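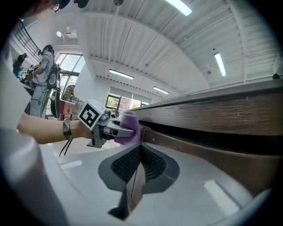

March, open day at the Stevmont hall. Notes for the group.

Setup started 7:40. Visitors let in at 10:00 in groups of 6, same loop for each: hand-held gripper stations first, then the Luteo arm behind the rail, then questions. Matholm people ran the arm. We ran the hand-held side.

Task for the demo was table wiping with a cloth. Chosen over cup stacking after the dry run, where stacking took too long for a walking group. Wiping the flat top is easy. The front rim is the part worth showing. The operator has to turn the wrist and keep the cloth pressed to the edge, and the fingers want to slide off the fold.

Cloth grip: folding it twice and clamping on the thick side held better than a single fold. With the single fold we had 4 drops before lunch, all at the rim. None after changing over. Grip opening left at the Katene default the whole day.

Tracking: lost the marker twice on one station, both times when the operator leaned in over the table. Restarted the session each time. Want to check the logs against the ceiling lights before blaming posture.

Storage: 375 GB free at the start, 80 at close. Too tight for a second day. Bring the other drive.

Visitors asked mostly about weight and whether the arm learns from one try. Answer given was no, many tries, and we showed the replay list. One asked if left-handed people can use the gripper. They can, but the cable gets in the way of the thumb. Cable clip needs to move.

The arm replay of the wipe was run at half speed at the Matholm team's request. It did the top cleanly, then stopped short of the rim on two of the runs. Logs copied to the shared folder under stevmont_open.

To do: re-tape floor line at station 2, order cloths, ask Luteo for the newer finger pads.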